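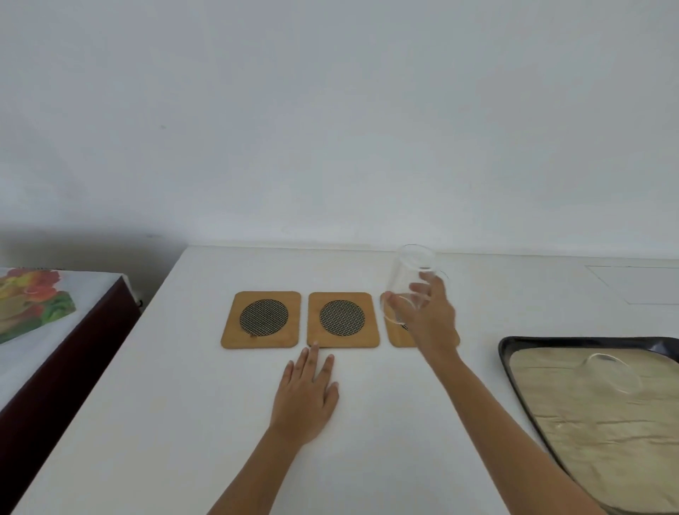 **Brekness Tenants' Association**
**Minutes of the Building Safety Meeting, 29 November 2023**

Present: Oona Riihimäki (chair), Callum Mapplebeck (secretary), representatives of Whitlock House and Mullberg Court, and counsel for the Association. Apologies were received from the managing agent.

**1. Minutes of the previous meeting**

The minutes of the September meeting were approved with one correction. Under item 4, "Whitlock House basement" should read "Whitlock House boiler room."

**2. Lead paint, Mullberg Court**

Counsel reported that the inspection by Wirkent had been completed and the written report delivered to the Association and to the owner. Lead-based paint was confirmed on window frames and interior door trim in 14 apartments. In 6 of these the paint was recorded as deteriorated.

Counsel advised that the owner had been given written notice of the findings and had 30 days to respond with a work plan. No plan had been received at the time of the meeting. Ms. Riihimäki asked whether tenants could begin repairs themselves and seek repayment. Counsel advised against this, as disturbing the paint could create a hazard and complicate any later claim.

**3. Prior ownership**

Mr. Mapplebeck presented the deed history for Mullberg Court. The building has changed hands twice since the window frames were last painted. Counsel stated that responsibility may rest with more than one party, and that maintenance invoices and contractor records from the earlier owners would be requested. Tenants holding old leases, repair requests or letters from previous management were asked to give copies to the secretary. Originals should be kept.

**4. Medical testing**

It was noted that several households with young children had not yet arranged blood lead tests. The chair asked that the notice be reissued in both buildings. Test results are private and will not be discussed at general meetings. Families who wish to share results with counsel should do so directly.

**5. Whitlock House**

The representative for Whitlock House requested an inspection on the same terms. A motion to obtain a quotation from Wirkent was made, seconded and carried, with 7 in favor and none opposed.

**6. Actions**

- Counsel: send records request to prior owners; follow up on the work plan when the notice period ends.
- C. Mapplebeck: collect tenant documents; obtain quotation for Whitlock House.
- O. Riihimäki: reissue testing notice.

**7. Other business**

A question on rent withholding was deferred to the next meeting, pending written advice from counsel.

Minutes recorded by C. Mapplebeck.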